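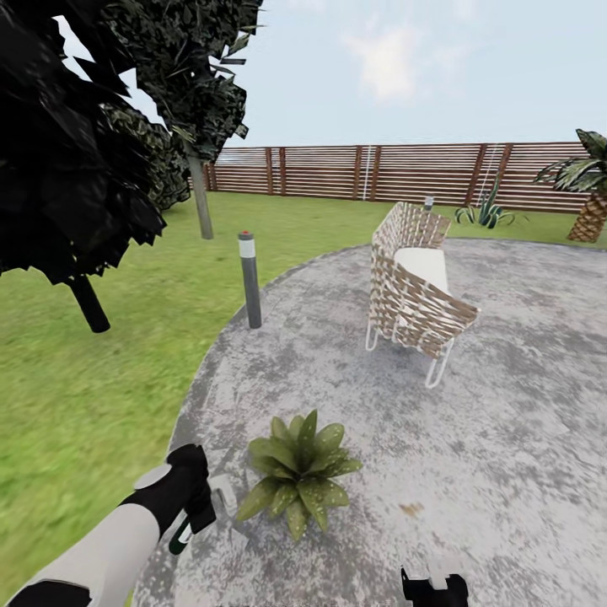 Oltness Garden Diaries, transcribed

Hi! I'm Giorgia, and this is the text of my great-aunt Natalina Testa's garden diaries, typed up one line per entry. She wrote in pencil, in a mix of Italian and English, and she never wasted a page (there are seed prices up the margins, and I've kept those too).

What's in it

1143 entries in one CSV file, entries.csv. The columns are date, weather, plant, note and margin. If she skipped something, the cell is empty. I didn't fill in the weather from anywhere else, so please don't read a blank as a dry day!

There's also names.txt, where I've matched her plant names to the usual English ones. She called at least two different things "the bitter one" and I still can't tell them apart, so those are tagged unsure.

How I typed it

Debora Sorrentino and I each took half the notebooks and then swapped to check. Spelling is hers. Where the pencil has rubbed away you'll see [?]. Three pages from one October are stuck together and I'm too scared to pull them, so that month has a gap in it.

Known problems

Dates before the move to Ovlow are a guess from the order of the pages. Prices switch currency without warning. The word "Galli" is sometimes the seed shop and sometimes the neighbors, and I've left it alone both ways.

Using it

Do what you like with it, just keep Natalina's name on it. Sigrún Kvaran already made a lovely frost chart from the weather column, ask me and I'll send you the link.

Changes

Sat 12 April: fixed the accents that broke in the margin column, added roughly two notebooks' worth of missing bean notes. Still to do: the loose sheets from the Lustidholm box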